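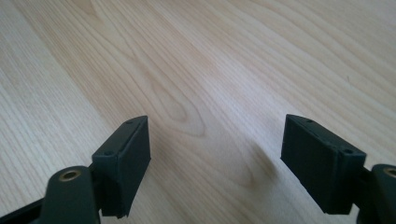 Visit to the Strickland paper mill, Sustholm, 6/29/26

We got to the gate just before the morning tour and signed in at the weighbridge hut. They lend you a hi-vis vest and foam earplugs. Bring your own sturdy shoes, as they will turn you away in sandals, and one couple ahead of us had to go back to their car.

Strickland makes plain brown paper and the liner for cardboard boxes. All of it comes from waste paper, mostly baled, from shops and councils. The bales sit in an open yard and the smell there is sour, a bit like old hay. You get used to it. The guide said the yard holds about 354 tonnes when full, and it looked fairly full to me.

From the yard you go up a metal stair to look down into the pulper. It is a very large tub with a rotor at the bottom, and the bales go in whole, wire and all. The wire is drawn out as a long rope they call the ragger. I had read of this before but never seen one. Plastic gets caught up in it too, and the rejects skip by the door was mostly film, tape and bits of polystyrene.

The guide spoke for some time about carrier bags. People tie up their paper in them before putting it out, and the whole lot then has to be pulled out at the mill.
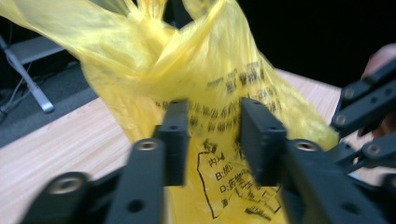 Loose paper is what they want. Staples are fine, and so are envelope windows in small amounts. Greasy pizza boxes are not, though the clean lid can be torn off and kept.

The paper machine itself is a Kanar, put in second-hand, and it runs day and night with four people on a shift. You walk the length of it on a raised gangway. It is hot at the drying end and too loud to hear anything, so the guide saved the talk for the far side of the door. The reel change was the best part - the new reel starts up while the old one is still turning, and the sheet is thrown across with a jet of air.

We missed the Avex lab, where they test the strength of the sheet, as it was shut for the day. It should be open for the October tours.

Tea was in the canteen afterwards. The whole visit took two hours. There are 2 tours on each open day and the later one was less busy, going by the list at the hut. Parking is free but the lower car park is rough ground, so use the top one if you can.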